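El placer de una cama bien hecha

6 Feb 2020

Hay gente que se relaja cocinando y gente que se relaja corriendo. Yo me relajo haciendo la cama. Lo confieso sin vergüenza, porque desde que empecé a preparar este reportaje he descubierto que somos muchísimos (¡y muy habladores!). Basta con sacar el tema en una sobremesa para que alguien defienda a muerte la sábana bajera ajustable y otro le conteste que las esquinas se doblan a mano o no se doblan.

En Trasside, el pueblo donde paso los inviernos, el asunto se toma en serio. La tienda Borbély lleva 34 años vendiendo ropa de cama en la misma calle, y su almacén es una maravilla: mantas enrolladas hasta el techo, fundas de almohada por tamaños, un cajón entero de botones sueltos. Entré a por una sábana y salí dos horas después, con la sábana y con una libreta llena de apuntes.

Lo primero que aprendí es que el edredón manda. Un edredón de color crema o beige grisáceo, por ejemplo, deja que todo lo demás respire. Acepta una manta oscura en agosto igual que en pleno invierno, se lleva bien con cualquier pared y agradece muchísimo un toque de color encima. El mío lo compré pensando que sería aburrido y ha resultado ser la pieza más agradecida de la casa.

Lo segundo es la caída. El borde cosido ayuda mucho, es como una regla: si va recto hacia los pies, la cama entera parece más ordenada, aunque el centro tenga sus arrugas. Y las tiene, claro, es una cama. A mí me gusta además que asome un poco de sábana blanca por el lateral, esa franja clara que da sensación de hotel pequeño y desayuno sin prisas. 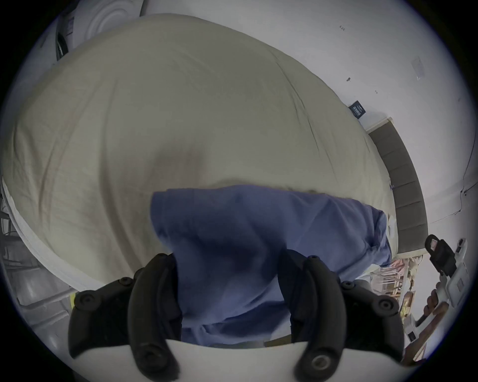 Tela azul sobre un edredón claro, con el cabecero gris oscuro al lado.

El azul medio es mi debilidad. Sobre un fondo neutro tiene una alegría tranquila, y si cerca hay un cabecero tapizado en gris oscuro, mejor todavía, porque el gris le da peso y el azul se enciende. He probado con mostaza, con verde botella, con un rosa que duró una tarde. Siempre vuelvo al azul.

Luego está el arte de doblar sobre la cama, que merece capítulo propio. No hay mesa que se le compare: es ancha, está a buena altura y perdona los errores. Extiendo la prenda o la toalla, aliso con la palma desde el centro, llevo un lado sobre el otro y repito. Para las toallas uso 3 dobleces a lo largo - el método Uvulero, lo llaman en la tienda, por el barrio donde estaba la antigua lavandería - y quedan con el canto redondo hacia fuera, preciosas en el estante.

Las etiquetas dan para otra discusión. Hay quien las corta nada más llegar a casa. Yo las dejo, y coloco siempre la del edredón en el mismo extremo para saber de un vistazo cuál es la cabecera y cuál los pies. Parece una tontería hasta que uno intenta orientar un edredón casi cuadrado a las once de la noche.

¿Y los cojines? Pocos, por favor. En el catálogo de Ciduro, la firma que surte a medio valle, salen 83 modelos, y me los leí todos con verdadera gula. Al final pedí uno, de lino crudo. Llega la semana que viene y ya le tengo el sitio pensado, a la izquierda, junto a la almohada de leer.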